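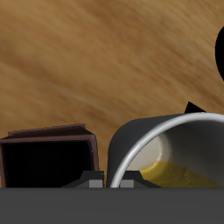
Dark brown box on a wooden surface.

The editor who runs Adix, a small press for comics in translation, works at one end of a shared office above a print shop. The press puts out 4 books a year. Most are graphic novels that first appeared in Latvian, Polish or Dutch, and most of them reach English readers through the same lettering studio, Varitz, which redraws the text by hand when the original artist did the same.

I asked her first how a book gets chosen.

"Usually a translator sends me pages," she said. "I get the first chapter in rough English, typed under scans. If I want to know what happens next, I ask for the whole thing. If I'm admiring the drawing and don't care about the story, I say no, and I've said no to some beautiful books."

The translators are paid by the page, which is unusual. Prose translators are more often paid by the word, and she tried that at the beginning.

"It was a bad system for comics. There are pages with 90 words on them and pages with two, and the page with two can take all afternoon. A sound effect has to fit in the space where the old one was. A joke in a balloon has to be the same size as the joke you took out."

Her first contract at word rates paid the translator so little that she tore it up and wrote another one. The rate has gone up twice since then. Translators are named on the front cover, under the artist, in the same size type.

"One bookstore buyer told me it made the covers busy," she said. "We kept doing it."

The press's best-known book is Lapiņa, a story about a girl who spends a winter with her grandmother on a pig farm and draws everything she sees. It was drawn in soft pencil with no panel borders, and the lettering runs into the pictures. Varitz spent 40 days on it.

"They could have made a font from her handwriting. We looked at that, and it was fine for the narration. But the grandmother mumbles, and in the original the letters get smaller and slide down the page when she does it. A font won't do that. So the letterer did all of the grandmother by hand and then went back and did the rest to match."

The title was left as it was. The word means a small leaf, and it is also the girl's family name. The sales people at the distributor, Stekitz, asked for an English title and sent over a list of suggestions.

"I understood why they asked. The accent under the n doesn't show up properly in some of the ordering systems, and stores were searching for it and finding nothing. In the end they listed it both ways, with and without. I don't think we lost many sales over it. I can't prove that."

We talked for a while about who reads these books. When she started, she assumed it would be people who already bought comics. The orders tell her something different. Public libraries take a large share, and so do college courses in translation, where an instructor will assign one book and have the class compare a few pages with the original.

"Comics stores are harder. Some are very good to us. A lot of them don't know where to put the book. It isn't a series, it doesn't have a number on the spine, and there's no next one coming in a month."

She is less comfortable talking about money. The press covers its printing costs and pays its contributors, and she pays herself in some months. Translation grants from the countries where the books began have helped with the larger ones. The applications are due in December, at the same time as the spring proofs, and she described that month as paperwork from beginning to end.

I asked if there was a book she had turned down and regretted. She said yes, and that another publisher had done it well.

"They kept the sound effects in the original language and put a small translation in the margin. I would have redrawn them. I read their version and I thought theirs was better for that book. The artist had built the sounds into the buildings. You'd have had to redraw the street."

The next title from Adix is a wordless book, apart from a letter that takes up the last 2 pages. It still has a translator, and her name will be on the cover.

Posted 2023-01-02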